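Ticket: Belt drifting towards the near rail, sorting bench
Opened by: Ketill Holst
Handled by: Arnar Norðdahl, Mistley support
Status: Waiting for customer
Opened: 4 Jun 2020

Ketill Holst wrote:

Hello Arnar, and I hope you're keeping well. You were kind enough to help us in February when the drive tripped out every morning, so I'm coming straight back to you with this one and hoping you'll be as patient as you were then.

It's the green belt on the Drirkero, the one we use for passing finished parts along to the bins. Over the past fortnight it has started to wander. It begins the shift nicely centred and by the first tea break it has crept over towards the near rail, the side we stand at, and you can hear it, a sort of dry whisper as the edge rubs. If I stop it, push it back by hand and start again, I get 15 minutes of good behaviour and then off it goes once more.

What I've tried so far, in the order I tried it:

Wiped the belt down with a damp cloth, both faces as far as I could reach. Quite a bit of grey muck came off the underside. No change.

Checked the speed setting, which is still on 28 where you left it. Dropped it to 15 for an hour and the drift was slower but still there, so I put it back.

Looked along the rails for anything bent. They seem straight to me, but I was doing it by eye and my eyes aren't what they were.

Gave the tensioning screw on the near side a quarter turn. I'll own up to that one now. It seemed a little better for the rest of the afternoon, and then the next morning it was just as bad, so I'm not sure I did anything at all.

The parts are the same black ones we've always run, the squat ones with the boss on top, and they go on one at a time. They aren't heavy. I did wonder whether always setting them down at the same end could pull things out of true over the months, but you'll know better than I do.

Arnar Norðdahl wrote:

Good morning Ketill, lovely to hear from you, and thank you for writing it all down so carefully. You would be surprised how many tickets I get that say "belt broken" and then a phone number.

First, please don't worry about the parts. A single part of that size won't push a belt sideways, wherever you set it down. And please don't worry about the quarter turn either, we can undo it. What I'd like to rule out before we touch the screws again is anything pressing on the framework. Those aluminium profiles are stiff but the whole bench can be persuaded to twist a little if it's standing unevenly or if something is leaning on it. 

Ketill Holst wrote:

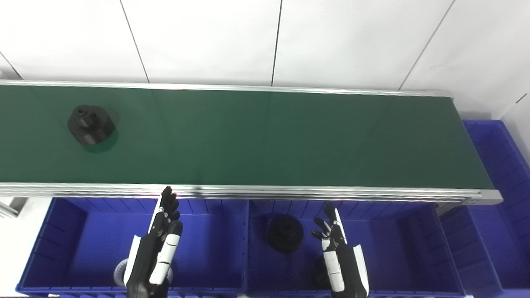
The belt, one part on at the left, bins in front as usual.

The leg you can just see below the belt on the right is the one I have my doubts about. I put my hand on the end of the rail and leaned, and I could feel a tiny rock in it. We moved the whole bench along the white wall at the end of last month to make room for the new Bach cabinet, and it only struck me as I was writing this that the whispering began soon after. I feel a bit daft for not mentioning that at the start!

As for the bins, they sit close in on the near side so that nobody has to stretch. I could slide a piece of card between most of them and the bench, but one was touching, so I've eased it back a little.

Arnar Norðdahl wrote:

Not daft in the least, that is very useful to know. My money is on the move. Would you please do the following, with the power off at the wall:

1. Put a spirit level across the two rails at each end, and then along the near one. Write down which way the bubble goes.

2. Wind the foot of that right-hand leg down until the rock is gone, then nip up the lock nut.

3. Take your quarter turn back out of the near-side screw.

4. Run it empty at 15 for half an hour, then at 28, and tell me where the edge of the belt ends up.

If it still creeps after that, we'll set the tracking together over the phone. The Gundetti rollers in that model like very small adjustments and a good long wait between them, so do bring a cup of tea.

Ketill Holst wrote:

Will do. The level is in my van and the van is with my brother until tomorrow, so it'll be the afternoon before I can report back. Please leave the ticket open for me.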